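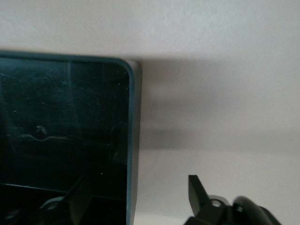 3. Watching Histow slowly

I should own up early in this section: I didn't like Histow the first time I saw it. I'd gone along expecting a documentary about a cattle market (that's how the programme sold it) and what I got was a great deal of weather, a few backs of heads and a man hosing down a yard for what felt like my entire youth. I came out grumpy. Then I kept thinking about the yard for a fortnight, and that, more or less, is how this paper started.

3.1 What I logged

The film was shot in Vollovthorpe, a market town with one long street and a ring road, and it has no narrator, no captions and hardly any interviews. My question was a plain one. When a documentary won't tell you what you're looking at, what does the cutting tell you instead? To get at that I went through the whole film and wrote down every shot: where it starts, where it ends, what's making the noise, and whether we can see the thing making it. I did the same for Harb, the director's earlier and much busier film about a ferry crossing, so I'd have something to hold it up against.

Between them the two films gave me 2,592 entries. Most of those belong to Harb, which cuts all the time. Histow has far fewer, and I'd expected that, but I hadn't expected the gaps to be so uneven. There are stretches where it moves along at the pace of an ordinary television programme, and you stop noticing the editing altogether, and then it simply sits down. I marked a shot as "held" if it ran past a minute with the camera still. Histow has 29 of these and Harb has 2, both of them on the water at night.

Logging was done on a tablet propped beside the laptop I was watching on, which meant I could type without covering the film. I'd recommend it to anyone with a small desk. I used a plain spreadsheet with short codes, and I changed the codes twice in the first week, so the opening reel was logged three times over. The version I've used here is the third.

Figure 1. A tablet in its protective case.

3.2 Sound before picture

The held shots were what I'd come for, but the thing I ended up caring about most was the sound. In Histow you very often hear a place before you're shown it. There's a gate banging under the end of the kitchen sequence, and we're still looking at the kitchen, and the gate goes on banging, and only then do we get the field. Editors will tell you that's an everyday trick for smoothing a join, and so it is! Harb does it constantly, for a second or so at a time. What's odd in Histow is how long the lead lasts. The gate is with us long enough that I'd started to picture it for myself, and the gate I'd pictured was the wrong one (mine was metal, on a farm track; the film's is a little wooden one at the back of the chapel).

I don't think the mistake is an accident. The same thing happens with the auctioneer, whom we hear for most of the morning and see once, from behind, eating a sandwich. I'm wary of making too much of this, as a viewer who grew up near a chapel gate might get it right first time, and I have no way of knowing how common my sort of wrongness is from a log alone. The screening in section 4 was set up partly to find out.

3.3 Places where my reading wobbles

Two worries. The first is the copy. I worked from the version held at Wurance, the regional film store, and their notes say the sound was cleaned up when the film was transferred. A tidier track could well make those early sounds stand out more than they did in the cinema. I've listened to a few minutes of the older track and the gate is certainly there, though it's a softer gate.

The second is that the one-minute line is my own. I tried it at fifty seconds and picked up a run of landscape shots that didn't feel held at all, more like pauses for breath between bits of market. I tried it at seventy and lost the yard, and I wasn't prepared to write about this film without the yard. So a minute it is. Readers who'd put the line elsewhere can redo the sums from the log, where every shot has its length beside it.

For the viewers in the next section, all 20 of whom watched Histow straight through without a break, I've kept the same shot numbers, so that a remark about shot 114 there means the same hosepipe as it does here.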